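Flowers Belong on the Work Table

Most people put flowers where guests will see them, on the hall table or in the middle of the dining room. I think that is a waste. Flowers should go where you spend your day, close enough that you can look into them.

I started doing this in March, when I was working long hours at the table and had a bunch from Laizer, the shop near my bus stop. It cost 12 dollars. I set it next to my papers because the shelf was full, and I never moved it back. From across a room a bunch is a patch of color. Up close you notice the veins in a petal and how the color goes pale toward the edge.

People object that flowers die and the money is gone. Fine - then buy artificial ones. I used to look down on them, and I was wrong. A good fake stem can be handled, bent and washed, and it will still be there next winter. I have spent up to 60 dollars on a fresh arrangement for a dinner, and hardly anyone leaned in to look at it.

The other objection is space. A bunch takes up room that could hold a lamp or a second screen. I have worked with both, and I would give up the second screen first. Keep the stems short, skip the tall vase, and let a leaf or two hang over the edge of your notes.
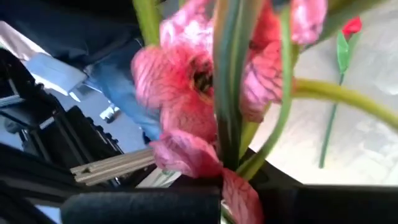

Color matters less than people think. Buy the one you like and put it within reach of your hand.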